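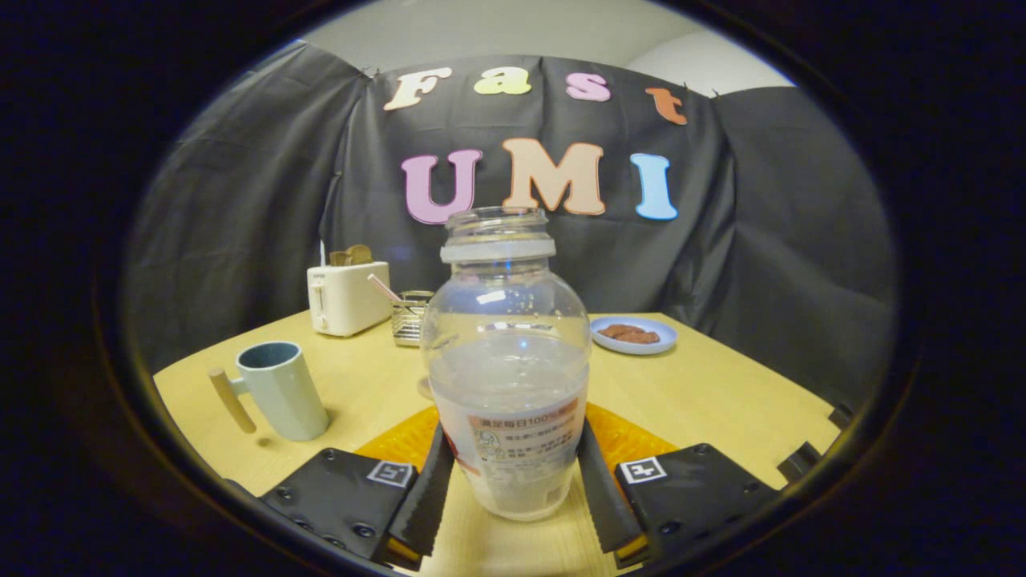 April 8, 2020 - Collection log, bottle task

Started on the breakfast table after lunch. Same layout as yesterday: toaster at the back left with two slices of toast in it, green mug with the peg handle in front of it, the small plate on the right. The bottle goes on the orange mat. I left the cap off again, because the Vrabec parser still splits an episode in two when the cap is picked up separately, and I do not want to clean that by hand.

The set for this task stands at 3,849 episodes after tonight's merge. The target for the first training run was set last September and has moved twice. I have stopped writing the target down here.

Procedure unchanged. Approach low, close the fingers near the base, hold, lift, set down, open, back off. I am keeping the grasp below the middle of the label. Last week's high grasps gave us a policy that pushes the bottle over before the fingers have closed, and the Cloltuvholm people saw the same failure on their arm with our data. Low grasps only until the next evaluation.

Tag check at the start of the session: both finger markers were detected through the full range of opening. Width estimate was off by 2 mm at full close. I redid the zero with the fingers touching and the error went away. It will be back. The right finger mount works itself loose over a long session and the screws want thread lock, which we are out of.

Four batches. Notes on each, for whoever runs the filter:

Batch one. Clean. Speed a little high in the first minutes, slower after that.

Batch two. Tracking lost on two episodes. The black backdrop gives the tracker very little to hold on to when I come in close, and the cutout letters on it are most of what it can use back there. I would like more texture on the table, but every change to the table is a change to the data, so I left it alone. Both episodes are marked bad in the sheet.

Batch three. Varied the start position of the gripper, left and right of the mat. Mug and plate not moved. A few of the approaches from the left pass close to the mug handle. No contact that I noticed, but the filter should check.

Batch four. Varied the start height. Arm tired by the end and it shows in the trajectories - small tremor on the lift, visible in the plots. Kept them. The model should see some of that, and the smoothing pass in Plandska takes out the worst.

One open question on the liquid level. Every bottle episode so far was recorded with the bottle partly filled, and the lift has only ever been learned at close to that weight. Irkisska asked for full and empty variants in their last message. Empty is easy to do. Full without a cap means water on the mat sooner or later, and a wet mat reflects differently, so I would run that batch last on any given day and let things dry overnight.

Upload started at 6:40. Disk on the collection laptop is close to full again and I deleted the raw files from the older cup task after checking that the server copy opens.

To do: thread lock. Relabel the two bad episodes in the index as well as in the sheet. Ask whether the evaluation table has the same orange mat or only something near that color.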